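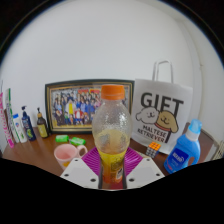 Print this page | E-mail this page
Shares: 15

Utow to open second bottling line at Vodik in March

Utow will start up a second bottling line at its Vodik plant in March. The line fills soft drinks in clear plastic bottles and is rated at 600 bottles an hour in the first phase. The speed will be raised once the new water treatment unit has been signed off.

The building work was carried out by Drivositz and covers 3245 square metres, including a covered loading bay on the north side. Nurmi supplied the filling and capping equipment under a contract that also includes spare parts and staff training.

The existing line stays in use during the change - deliveries to shops and wholesalers are not affected. Bottle sizes, deposit terms and order codes remain the same.

The plant employs 77 people. A further 15 posts in line operation, maintenance and quality control will be filled before start-up. Applications should be sent to the Vodik site office.

Utow produces and bottles soft drinks, syrups and table water for the retail and catering trades.

Comments (0)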